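How to test a kitchen chore in simulation before you believe that a robot can do it

By Špela Shehu
Filed under: Home automation, Guides
Reading time: 11 minutes with the exercises

Every few weeks a friend sends me a video in which a robot clears a table, and asks if it is time to buy one. My answer is still no, but I like to give a better answer than this. So I wrote down the method that Aurel Văduva and I use at Bondham for checking one small chore in a simulator. You need a normal desktop computer with a graphics card, a free Saturday and some patience.

I suppose that you have a simulator installed already and that you can load an arm with a two-finger gripper. If not, please read my older guide first and then come back.

Step 1. Choose a chore that fits in one sentence

"Tidy the kitchen" is too large. "Move the eggplant from the plate to the basket" is good. It has one object, one start and one end, and a person who knows nothing about robots can say if it was done or not.

Write the sentence on paper before you open the program. We did not do this in our first project, and we changed the chore a little each time the arm had a problem with it. At the end we had a nice result for a chore that no household has.

Step 2. Decide what counts as done

For our sentence the rule is: the eggplant lies inside the basket, the gripper is open, and the plate is still on the table. The last part is important. An arm can bring the vegetable to the correct place and push the plate to the floor on the way, and a simple program will call this a success.

Set also a time limit. We allow 2 minutes for one attempt. A person needs a few seconds, so this is generous, but for a first test I think it is fair.

Step 3. Put things on the table that are not part of the chore

A real worktop is never clear. Add objects which the arm must leave alone: pans, boards, a toaster, a book. Vary the height, because a flat board and a deep basket make different difficulties. Something with a handle is useful too, as a moving arm can easily catch it.

Do not fill every free place. The arm should have at least one sensible path between the start and the end.

Here is our layout, which we call Clarow. The eggplant lies diagonally on its plate, the basket is at the right, and there is a cutting board below the plate. The gripper is empty and still over on the left, near the frying pan, so it has the middle of the table to cross.
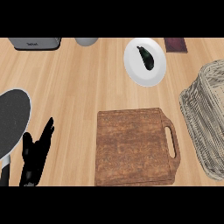

Step 4. Run many attempts and change one thing

One good attempt means nothing. We made 800 attempts with Clarow. Between them we changed only the position and the angle of the eggplant, by small random amounts. If you change the light, the table and the objects together, you will not know afterwards which of them caused the trouble.

Save every attempt, also the ugly ones. Give each a number and one word for the result: done, dropped, missed, pushed or late.

Our count was 706 done. This looks very good, and Aurel wanted to open a bottle. Then we watched the others. In most of them the fingers closed on the thick end of the eggplant, and it turned and slipped out. The arm then went to the basket with nothing and opened its fingers there, quite satisfied.

Step 5. Ask what the number says about a real kitchen

It says less than you hope. Our simulated eggplant is stiff and has always the same weight. A real one is smooth, sometimes wet, and it can be damaged. In the simulator we also know exactly where every object is, but in your home a camera must find this out.

We take the simulated result as a permission to try the real arm, nothing more. When we moved an earlier layout, Dahlgren, to the workshop in Fastanville, the arm needed a new grip for almost every object, and we spent June on this alone.

So, can a machine do this chore yet? Under fixed conditions, with one vegetable, often yes. I would not leave it alone in my kitchen while I go to the shop.

If you try the method with another chore, please write to me which one you chose and how you defined "done". I am collecting these rules for the next guide, about folding tea towels.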